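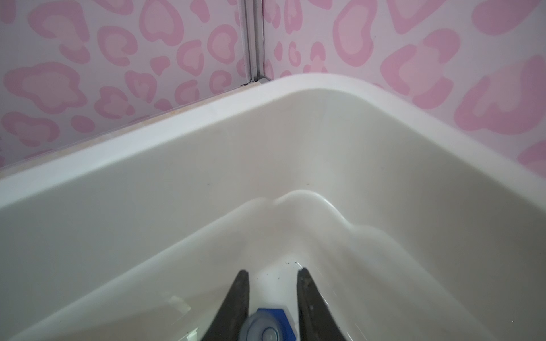 by L. Skerkance

My sister-in-law calls it the safari bath. My neighbor just said "oh" and then asked where I got the hand towels. I've had pink leopard print bathroom walls for a while now, and I'd like to make the case for them, because I am tired of being told to think about resale.

Let me start with the resale thing. When we bought the house on Ratov Street, everybody with an opinion told us to keep the bathrooms neutral. White, gray, maybe a greige if we were feeling wild. Neutral for whom, though? I'm the one in there at six in the morning with a toothbrush in my mouth. The person who may or may not buy this place someday is a complete stranger to me, and I don't see why she gets to pick my walls. She can pull the panels down when she moves in! I'll even leave her the pry bar.

And I did try. The first bathroom I ever had a say in was all beige, and I kept that room for years and couldn't tell you one thing about it now. I couldn't have told you one thing about it then either.

So, the leopard. It's two pinks on a very pale, sort of lavender white, and the spots are all over the place shape-wise. Some are rosettes, some are blobs, and a few look like hearts if you stare long enough, or kidney beans if you're in that kind of mood. My daughter is team heart. I'm beans most mornings. You do stare at them, and that's what I like about the stuff. A bath is the one place left where I don't have my phone with me (I dropped one in, I learned), and I want something to look at that isn't a grout line.

Which brings me to panels versus tile, and I know tile people get heated. I grew up scrubbing tile. My mother handed me an old toothbrush and a cup of baking soda every September before school started, and I did the whole tub surround, line by line. I swore I'd never own grout. With panels I wipe the wall down with a rag and I'm done before the water drains. Yes, you get a metal strip up the corner where the two sheets meet, and some folks think that looks cheap. I think it looks like a corner.

The caulk is another story. I'm not going to pretend otherwise, I've got a tan line running along the back of the tub on the left side and it does not care what I spray on it. I've done vinegar, I've done the bleach gel with the toilet paper laid over it, I've done the paste my aunt swears by. The fix is to cut it out and run a new bead, and I own the caulk gun, and the caulk gun is in the garage. But that would be happening under any wall in America. White walls wouldn't save me from it – they'd just give me less to look at while I scrubbed.

Now the tub itself is white, and I wouldn't have it any other way. I've seen the magazine bathrooms where the tub is black or green and the walls are doing something too, and it makes me want to lie down, but not in there. Ours is a plain glossy white with that wide rounded rim, and inside there's a molded ledge that goes in and out in big soft humps. It's a bit dated, I guess. I love the ledge! Those curves next to the spots make the whole corner feel like somebody was having a nice time when they picked it out. If I'd put in a sharp-edged modern tub I think the leopard would look like a mistake. With the humpy old thing it looks like I meant it.

I paid 40 dollars a panel, by the way, off the clearance rack at Nguyen Home Supply, where they had been sitting so long the man at the register called someone over to look. The quote for tile was 3348 dollars before anybody talked about the floor. So when people ask if I'm worried I'll get sick of the pink, my answer is that I can afford to. You can be a lot braver when a mistake costs you a tank of gas and an afternoon.

I'm not saying everyone should run out and get leopard. My brother would hate it, and he should have his slate or whatever it is he likes. I just wish more people would pick the thing they went back to look at twice in the store, and then put it up where they'll see it every day. Start with the bathroom, it's small and it has a door.

I'm thinking stripes for the hall next. My sister-in-law has asked to be told ahead of time.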